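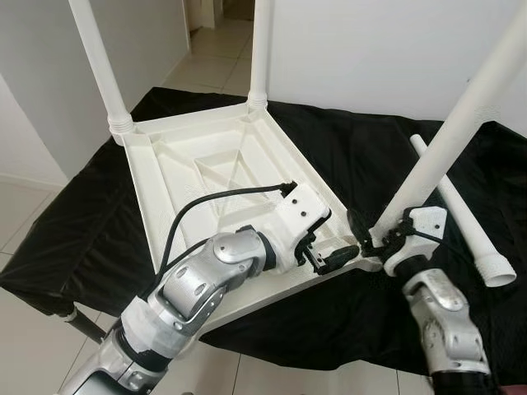
Flat-pack furniture

Flat-pack furniture, also called ready-to-assemble or knock-down furniture, is furniture sold in pieces and put together by the buyer at home. Tables, shelves, beds and even whole kitchens are sold this way, and the idea has changed how people everywhere furnish their rooms.

Why it caught on

A finished table is mostly air. Take off the legs and it fits in a slim box that can be stacked high in a truck or slid into the back of a small car. Shipping costs drop, and so does the price in the store – a huge help to students, renters and anyone setting up a first home.

Materials and joints

Particleboard, solid wood, metal and molded plastic are all common. Plastic pieces often have ribs on the underside, a wonderfully simple trick that makes a thin panel stiff without adding much weight. Parts may be joined with dowels, screws, cam locks or push-fit sockets, and many smaller pieces need no tools at all.

The Norkesside collection

One of the liveliest places to see the history of the form is the town museum in Norkesside, which holds 984 pieces along with 2,232 printed instruction sheets (some of them beautifully drawn!). The collection was started by Svenja Frerichs, a former furniture designer, and takes up two floors of an old warehouse. Its best-loved item is the Fineck stool, which goes together in four steps and comes apart just as easily. Visitors can try building a copy for themselves.

Care and reuse

Joints can loosen over time, especially after a move, and should be tightened now and then. Keeping the instruction sheet and any spare hardware makes it much easier to take a piece apart and pass it on.

See also: Campaign furniture, Folding chair, Modular shelving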